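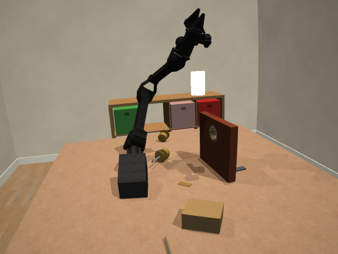
Black arm on its base, fingers up (render)

Council procedure > Futadari by-election count
Sunday, July 25, 2021

Gulosier
The declaration sheet for Futadari gives 600 ballot papers issued and 27 rejected. The winning margin was 4. Standing orders allow a recount on written request before the declaration is signed. The sheet has no entry for whether one was offered. Does the omission affect the result?

Yeon
No. The offer is not a required entry. The returning officer only has to record a request if one is made.

Gulosier
Then how would an agent show that the offer was refused?

Mateo
By a signed note to the returning officer at the time. I disagree with Yeon on the first point, though. The form was revised in May and box nine now covers it. If box nine is blank, the sheet is incomplete.

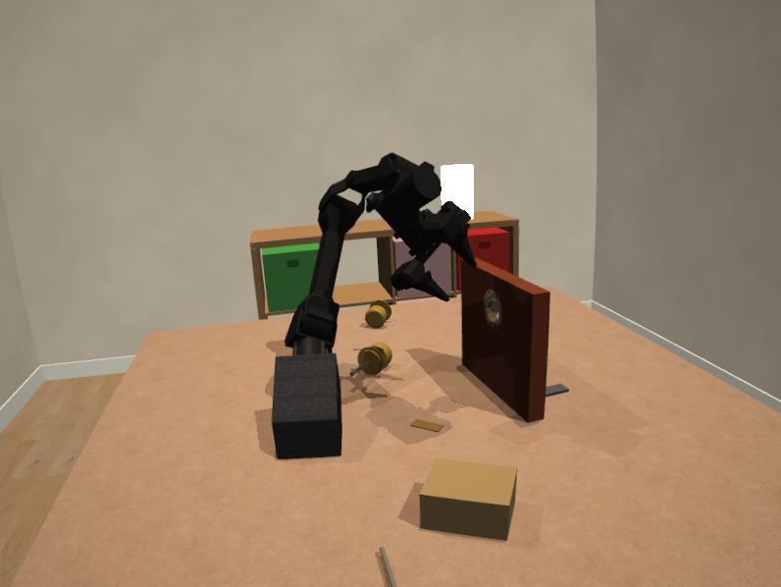
An incomplete sheet does not void the declaration. It can be sent back for correction, and the seat stays filled in the meantime.

Yeon
The May form applies to full council elections. By-elections still use the old one until the schedule is amended. Check the heading.

Mateo
The heading on mine says "all contests".

Yeon
Mine says "ordinary elections". Which version number do you have?

Gulosier
The Futadari sheet has no version number. Rejected papers are split by reason on the back: unmarked, voted for too many, voter identifiable. The three lines add up to 27, so that part is in order.

Mateo
Ask the clerk for the blank form as issued. With a margin of 4 I would also ask to see the adjudication record for the rejected papers. That is a separate request and needs its own letter.

Gulosier
Both letters go in tomorrow.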